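Magazin › Wohnen & Leben › Schlaf

Kategorie: Reportage / Schlafkultur

Wer früher aufsteht, ist müder

Das Versprechen der Schlafberater klingt vernünftig, bis man es an einem gewöhnlichen Leben ausprobiert. Eine Reise nach Ulport, wo man die Nachtruhe zum Geschäft gemacht hat.

Der Mann, der mir das Schlafen beibringen soll, gähnt. Er hält sich die Hand vor den Mund, entschuldigt sich und redet weiter über Adenosin. Bienvenido Tolentino leitet das Haus Samonte am Stadtrand von Ulport, eine Mischung aus Pension, Kursbetrieb und Beichtstuhl. Wer zu ihm kommt, hat meist schon alles hinter sich: Baldrian, Lavendel, die Gewichtsdecke, den Verzicht auf Kaffee, die Rückkehr zum Kaffee. Zwei Nächte mit Beratung kosten 900 Euro. Frühstück ist dabei, Alkohol nicht.

Ich schlafe schlecht, seit ich denken kann, und bin deshalb für dieses Gewerbe der ideale Kunde. Zugleich bin ich ein schwieriger. Ich habe zu viele Ratgeber gelesen, um noch an den nächsten zu glauben, und mir ist aufgefallen, dass sie einander ständig widersprechen, ohne dass einer der Verfasser deswegen schlechter schliefe. Der eine verbietet den Mittagsschlaf, der andere verschreibt ihn. Der eine will das Zimmer kühl wie einen Keller, der andere warnt vor kalten Füßen. Einig sind sich alle darin, dass ich selbst schuld bin.

Das ist der Punkt, an dem mein Misstrauen einsetzt. Als meine Großmutter schlecht schlief, sagte sie am Morgen: »Ich habe schlecht geschlafen«, und kochte Suppe. Sie hatte keine Schlafhygiene. Schon das Wort hätte sie beleidigt, sie hätte es auf die Bettwäsche bezogen. Heute ist eine schlechte Nacht ein Befund und verlangt nach einer Maßnahme. Die Maßnahme hat einen Preis und oft auch ein Abonnement.

Im Haus Samonte beginnt der Kurs mit einem Fragebogen. Wann ich das Licht lösche, will man wissen, wie lange ich wach liege, wie oft ich auf die Uhr sehe. Ich antworte nach bestem Gewissen und merke schon beim Ausfüllen, dass ich rate. Woher soll ich wissen, wie lange ich wach liege? Wüsste ich es genau, hätte ich ja auf die Uhr gesehen, und das ist verboten.

Tolentino hört sich den Einwand geduldig an. »Die Zahlen sind nicht das Wichtige«, sagt er. »Wichtig ist, dass Sie hinschauen.« Eine halbe Stunde später überreicht er mir ein Armband der Firma Rindska, das ausschließlich Zahlen liefert.

Das Armband verdient einen eigenen Absatz. Es zeigt morgens einen Wert an, den der Hersteller »Nachtkonto« nennt. Am ersten Morgen stehe ich bei 2.152 Punkten. Ob das viel ist, weiß ich nicht, und die Gebrauchsanleitung weiß es auch nicht, jedenfalls verrät sie es nicht. Am zweiten Morgen sind es 3.554 Punkten nach einer Nacht, in der ich zwischen drei und fünf Uhr hellwach an meine Steuererklärung gedacht habe. Vermutlich lag ich dabei sehr still.
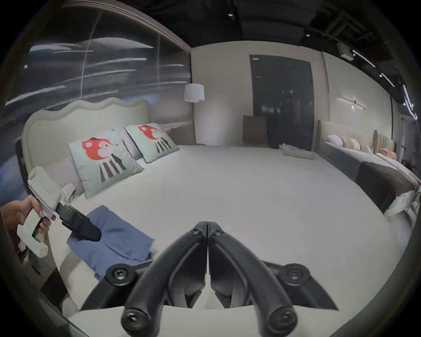

Die Industrie hat das Schlafzimmer spät entdeckt. Küche und Bad waren längst aufgerüstet, da stand im Elternzimmer noch immer das Bett, das man zur Hochzeit gekauft hatte, und darauf lag, was eben da war. Heute predigen die Einrichtungsberater der Schlafbranche die Reizarmut: Sand, Nebel, Leinen, bloß kein Muster. Ich halte das für Aberglauben mit Farbfächer. Ein glattes Laken in gebrochenem Weiß und ein cremefarbenes Kopfteil mit gewelltem Rand mögen der Lehre noch genügen, aber dann lehnen zwei mintgrüne Kissen daran, mit roten Tierköpfen und dunklen Streifen darunter, und das ganze Konzept wäre nach den Regeln des Fachs verdorben. Dabei macht man im Bett die Augen zu. Welcher Kopf mit welcher spitzen Schnauze auf dem Kissen prangt, dürfte dem Schlafenden ziemlich gleichgültig sein. Eine brauchbare Untersuchung, die mir das Gegenteil gezeigt hätte, habe ich bei meinen Gesprächen nicht zu sehen bekommen, obwohl ich mehrfach darum bat.

In Pliststead, eine knappe Bahnstunde von Ulport entfernt, besuche ich am Nachmittag einen Matratzenladen. Er heißt natürlich nicht Matratzenladen, er heißt Liegestudio. Die Verkäuferin bittet mich, die Schuhe auszuziehen, und lässt mich auf sieben Modellen probeliegen. Das erste ist mir zu hart, beim zweiten sinke ich ein, vom dritten an spüre ich keinen Unterschied mehr. Das sagt man in einem Liegestudio besser nicht. Ich murmele etwas von der Schulterzone. Sie nickt ernst, die Schulterzone sei bei fast allen das Thema.

Was ich mich auf dem vierten Modell frage: Kann man in drei Minuten, mit Mantel und unter Beobachtung, herausfinden, wie man die nächsten zehn Jahre liegen wird? Die Verkäuferin hat dafür eine Antwort, sie heißt Rückgaberecht. Wie viele Kunden davon Gebrauch machen, darf sie nicht sagen. Sie selbst schläft auf dem alten Futon ihres Bruders und findet ihn »völlig in Ordnung«.

Man muss gerecht bleiben. Es gibt Menschen, die an Schlaflosigkeit ernsthaft leiden, und es gibt Ärzte, die ihnen helfen können. Über sie will ich hier nicht spotten. Wer monatelang kaum schläft, gehört in eine Praxis und braucht kein Punktekonto. Mein Zweifel gilt dem breiten Streifen davor, den mäßig Müden, den Leuten mit kleinen Kindern, mit Schichtdienst, mit einem Nachbarn, der nachts Möbel rückt. Ihnen verkauft man eine Abendroutine. Eine Frau aus meinem Kurs arbeitet in einer Großbäckerei und steht um halb zwei auf. Sie soll nun »mit der Sonne leben«. Sie hat es sich höflich notiert.

Beim Abendessen sitzt sie mir gegenüber. Es gibt Kürbis, Hirse und einen Tee, der nach Heu schmeckt. Warum sie hier sei, frage ich. Ihre Tochter habe ihr den Aufenthalt geschenkt, sagt sie, schon im Oktober, und der Gutschein wäre sonst verfallen. Ob es ihr etwas bringe? Sie überlegt lange. Das Essen müsse sie wenigstens nicht selbst kochen. Und ihr Mann schnarche zu Hause, das höre sie bis hierher nicht.

Damit ist vielleicht schon das meiste erklärt, was Häuser wie Samonte an Erfolgen vorweisen. Man fährt weg, das Telefon liegt in einer Schublade an der Rezeption, jemand anderes spült ab. Dass man danach besser schläft, wundert mich nicht. Ich schlafe auch bei meiner Schwester besser, und die verlangt nichts dafür, außer dass ich den Hund ausführe.

Am Abreisetag sitzt Tolentino noch einmal mit mir im Kursraum und geht die Kurven durch. Er ist kein Scharlatan, das macht es komplizierter. Er hört zu, er drängt niemandem etwas auf, und als ich ihn frage, wie er selbst schläft, lacht er. Schlecht, sagt er, seit das Haus eröffnet sei. Die Buchhaltung, die Heizung, und dann rufe immer einer der Gäste um vier Uhr früh an der Rezeption an und wolle wissen, ob er jetzt aufstehen dürfe.

Das Armband habe ich zurückgegeben. Im Zug nach Hause bin ich kurz hinter Pliststead eingenickt, sitzend, bei vollem Licht und mit einem Kaffee in der Hand, und erst aufgewacht, als der Schaffner die Fahrkarte sehen wollte.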